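Findov Tunnel Trial

The Findov Tunnel Trial is a dog sport event held each January at the Drema showground. Dogs run a timed course made up mostly of tunnels, with a few low jumps added so that it can still be called a course. It is run by the Findov Working Dog Club and is open to any dog over 14 months of age, pedigree or otherwise.

History

The event began as a sideshow at the Drema agricultural show, where the club had been given the strip of grass between the poultry shed and the car park. The strip was too narrow for a standard agility layout. The club owned several tunnels and very little else, and the first course was designed accordingly. It proved more popular than the sheaf toss, a fact still raised at club dinners.

The trial moved to the main oval after 113 entries were received in a single season. Local kennels at Bikarau began sending teams shortly afterwards and have complained about the judging ever since.

Course and rules

A full course has 14 obstacles, at least six of them tunnels. Handlers may walk the course without their dogs before the class starts, a period traditionally spent waving at nothing and muttering. Dogs are sorted into height classes, although height has little bearing on a tunnel and the classes exist chiefly to spread out the ribbons.

Five faults are given for a refused obstacle. A dog that enters a tunnel and comes back out the same end is charged with one refusal, however pleased it looks. Food in the ring means elimination, and so does leaving the ring to visit the sausage sizzle. 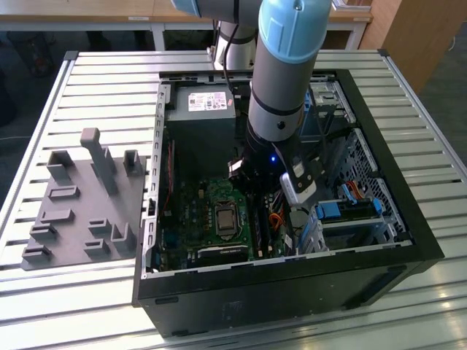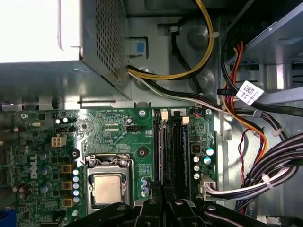
What happens if a dog stops inside a tunnel?

The clock keeps running, and the handler may call the dog from either end but may not reach in. After 31 seconds the judge blows a whistle and the run is recorded as eliminated.

The Kontogiannis turn

The best-known feature of the course is the Kontogiannis turn, a pair of curved tunnels set with their mouths side by side. The dog must leave one and go straight into the other, which to most dogs seems a poor use of an afternoon. Handlers favour either a sharp verbal cue or a front cross performed at a dead run. The second method accounts for most of the grass stains.

Awards

Winners in each height class receive a ribbon and a bag of dry food. The Drema Shield goes to the fastest clear round of the day. A separate prize, the Wrong End Cup, is awarded for the most determined performance in the wrong direction. Entries for it are not accepted in advance, and Bikarau teams hold the record with 6 wins.

See also

Drema showground
Dog agility
Sheaf toss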